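课程项目报告：校园周边小店纸质宣传册到底有没有人看

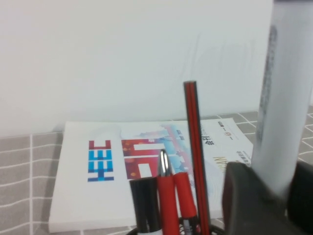 图1 铺在格纹桌布上的一本小册子，封面有HEEC字样

小组作业终稿。格式按课程模板，目录略，页码之后补。

一、为什么做这个

起因很简单。开学那阵子宿舍楼下、食堂门口、快递点，到处都是纸。册子、折页、单页、优惠卡。拿了一堆，大部分当天就进垃圾桶。组里有人觉得纸质宣传早该没了，有人觉得小店还在印，说明有用，不然谁花这个钱。吵了两次没吵出结果，干脆拿来当项目题目。

老师开题时提的意见：题目太大。原来写的是“纸质媒介在数字时代的生存状况”，被打回来了，确实写不动。后来缩成校园周边，再缩到Cinville这条商业街加学校东门外那一段。时间也缩，只做七月。七月人少，这个是硬伤，后面局限里会说。

想回答的问题就这么几个：
学生拿到册子以后怎么处理；
店家为什么还印，怎么算帐；
册子长什么样的更容易被留下来；
有没有人真的因为一本册子去了某家店。

二、背景和概念，写短一点

本报告里“宣传册”指两页以上、有装订或者折叠、免费发放的印刷品。单页传单不算，名片大小的优惠卡不算。外卖袋里夹的那种折页算，讨论过，最后决定算。

文献部分看得不多，承认。课上发的阅读材料里关于“注意力”的那一章用了，关于“留存物”的概念也用了。留存物的意思大概是：一件东西本来是一次性的，但因为好看、好用、有纪念意义或者单纯忘了扔，就一直在那里。我们觉得册子很适合用这个概念看。一本册子如果在桌上躺了一个月，它每天都在被看见，哪怕没人翻开。

还有一个概念是“顺手”。这是我们自己起的，不严谨。访谈里反复出现这个词：顺手拿的，顺手放的，顺手扔的。后来编码的时候单独给了一类。

三、方法

三种办法一起用。问卷、店家访谈、投放小实验。

问卷：线上发，主要在年级群、社团群和二手群。题目一开始写了很长，试填的人说填到一半想关掉，砍了将近一半。最后收回来的有效问卷900份，比预想的多，二手群贡献很大。剔除标准是作答时间太短、前后矛盾（比如前面选“从来不拿”，后面又选“每周拿好几次”）。

店家访谈：去了Nunwood（文具兼咖啡）、Pirivora（甜品）、Mallet（修鞋配钥匙，后来也做皮具手工课）。另外还有几家拒绝了，理由基本都是忙。访谈不录音，当场记笔记，回去当晚整理。有一次隔天才整理，漏了不少，教训。

投放实验：跟Nunwood和Mallet谈好，各给我们一批正在用的册子，封底贴一个小的兑换码。学生拿册子到店可以兑一样小东西，店里记一笔。两家店的册子一起放在4个点位：食堂出口、图书馆门厅、快递点、教学楼自动售货机旁边。总共投放3,173本。这个数看着奇怪，是因为Mallet那批里有受潮的，挑出去了。

放册子的架子是借的，高度不一样。图书馆那个偏矮，得弯腰。这个变量没控制住。

四、结果

4.1 拿不拿

多数人会拿，但不是主动去架子上拿，是有人递到手里才拿。问为什么拿，选得最多的是“不好意思拒绝”，其次是“看着有优惠”。选“对内容感兴趣”的排得很靠后，跟店家的想象差得挺远。

高年级比低年级拿得少。研究生更少。开放题里一位同学写：“我看到发东西的人会提前换到马路另一边。”类似的回答不少，说明递册子这个动作本身会让一部分人绕路。这一点我们原先没想到，问卷里也没有专门的题，只能从开放题里捞。

4.2 拿了以后呢

大部分当天扔。这和预期一致。

但有一小部分会留，而且留得很久，一学期起步。留的理由五花八门：垫电脑、垫饭、当草稿纸、夹在书里做书签、盖泡面、封面好看贴墙上、里面有地图。真正因为要用里面的信息而留的，主要是两种情况，一是有校历或地图，二是有分次使用的优惠。

垫东西这一类我们一开始想删掉，觉得跟宣传没关系。后来没删。回访的同学里有人说，自己垫了一学期杯子的那本就是Nunwood的，里面写什么完全不知道，但是店名记得死死的。后来要买墨水，第一个想到那里。这算不算宣传有效？组内意见不统一，报告里两种看法都写上。

看法一：算。店名被记住了，行为也发生了。
看法二：不算，换成任何印着店名的东西都一样，杯垫更便宜。

4.3 什么样的容易留下来

让填问卷的同学从几种描述里选“最可能留下”的册子。结果：

尺寸小于课本的明显占优，能塞进书包侧袋最好。
纸厚的占优。薄的拿在手里就像要扔的东西（原话）。
封面留白多的，和封面有插画的，差不多。最惨的是满版促销字、价格爆炸框那种。
有骑马钉的比折页好，折页展开了叠不回去，很烦。

封面材质的问题比较有意思。亮面的第一眼好看，但是没法在上面写字，当不了草稿纸，所以后来留存的理由里少了一项。哑面的正好反过来。Pirivora的店员说她们换过一次，从亮面换成哑面，顾客没有任何反应，倒是店里自己记预订电话方便多了，随手往封底一写。

语言方面，东门那边有的册子是全英文的。问卷里有一题问看到全英文封面会不会翻开，回答“看心情”的最多。选项设计失败，应该拆开问，没机会重做了。

4.4 投放实验

兑换率低。低到第一周小组气氛很差，以为码贴错了，专门跑去店里核对，没贴错。

点位之间差别很大。快递点最好，原因猜测是排队，人站着没事干，会翻。图书馆门厅拿走得很快，但兑换的几乎没有，怀疑大部分被拿去做草稿了，而且当时临近补考。售货机旁边不行，基本没人停。食堂出口中等，但册子上油渍多，保洁阿姨每天会收一遍，我们不知道，到第三天才发现架子老是空的。和保洁沟通以后好了。这三天的数据保留，单独标出来。

两家店相比，Mallet的兑换比Nunwood好，这个出乎意料。修鞋配钥匙，按理说需求很低频。访谈后的解释：Mallet的册子里有一页是“鞋底磨到什么程度该修”，画得很清楚，有同学真的照着看了自己的鞋。Nunwood的册子以商品照片为主，好看，看完就完了。也就是说有没有一页“有用的东西”可能比整本好不好看更要紧。样本只有2家，不敢多说。

4.5 店家那边

三家的算法都不一样。

Nunwood不算。老板的意思是册子是店的一部分，跟灯和音乐一样，顾客坐着等咖啡的时候手里要有个东西。从来没指望靠它拉新客。

Pirivora算得很细，每一批都印不同颜色的边角，客人拿来一看就知道是哪一批。但是没有系统统计，全靠店员记忆，换了店员就断了。给我们看了一个本子，前面记得密密麻麻，后面大半本空白。

Mallet以前不印，开手工课之后才印。因为课要解释，一句两句说不清楚，当面讲又耽误干活。册子直接递过去，让人坐着看，看完再问。这个用法我们觉得最合理：册子替店主说话，省的是店主的时间。

三家都提到印刷起印量的问题。印少了单价高，印多了发不完，地址或价格一改就全废。Nunwood后面仓库里还有好几箱旧地址的，舍不得扔，现在裁开当便签用。又是一种留存。

五、讨论

纸质册子没死，但起作用的方式和店家、和我们开题时想的都不太一样。开题时假设的链条是：拿到，阅读，产生兴趣，到店。问卷和实验看下来，走完这条链的人很少。更常见的是：拿到，没读，放在某处，过了很久想起来，到店。或者干脆：到店，才拿到。

第三种其实是店家最常遇到的，我们的实验设计完全没覆盖到，因为只在校园点位投放。这是设计上的漏洞，中期答辩时被问到了，当时答得不好。现在的回答：如果重做，应该在店内也设一个点位做对照。

另外想说一下环保。问卷开放题里提环保的人很多，语气也比较重。访谈时问店家，店家都说用的是再生纸或者打算换，没法核实，不展开。我们自己投放的那批，实验结束后架子上剩的都拿回来还给店里了，路上和垃圾桶里的管不了。这部分应该有个数，没有统计，遗憾。

关于“不好意思拒绝”。这个占比之高让我们重新想了一下“拿取率”这种指标有没有意义。如果大部分人是因为面子拿的，那发得多、拿得多，跟效果就没什么关系，只是把扔的地点从店门口挪到了宿舍楼下。建议店家减少人工派发，放架子上让人自己拿。拿的人会少，留的人比例可能会高。这是推测，我们没有做派发和自取的对比。

六、给店家的建议（已经发给三家）

印小一点，印厚一点，数量砍下来。
至少放一页跟卖东西无关但用得上的内容，地图、保养方法、校历都行。
封面上店名放清楚，很多人只会看到封面。
封底留一块能写字的地方。
价格别印死，另夹一张小纸，改价的时候只换小纸。
快递点优先。

Pirivora回复说会考虑校历那条。Mallet说本来就是这么做的。Nunwood还没回。

七、局限

七月留校的人不典型，考研的、实习的、补考的偏多。
问卷通过群发，不看群的人进不来。而不看群的人说不定正好更依赖纸，这个偏差方向不好判断。
兑换的小东西两家不一样，一家是铅笔，一家是鞋带，吸引力没法比。Mallet那边兑换高，有多少是鞋带的功劳，说不清。
架子高度，前面说了。
编码由组员互相核对，分歧大的地方投票决定，没算一致性系数。

八、分工与过程记录

问卷设计和清洗一组，店家访谈一组，投放和巡点轮流。巡点每天下午五点半，下雨也去，有一次架子被风吹倒，册子湿了一叠，从总数里没扣，特此说明。

时间上最大的浪费是排版问卷海报，做了三版，最后线上发根本没用到。其次是开会。

经费主要花在贴纸和兑换物上，铅笔店里出，鞋带我们和店里对半。发票在附录袋里，差一张打印店的，正在补。

九、附录目录

附录A 问卷全文（终版和砍之前的版本）
附录B 访谈提纲
附录C 编码表，“顺手”类的例句单独列
附录D 各点位每日记录，食堂出口前三天标黄
附录E 兑换登记复印件

附录C里有两条例句重复了，打印后才发现，以电子版为准。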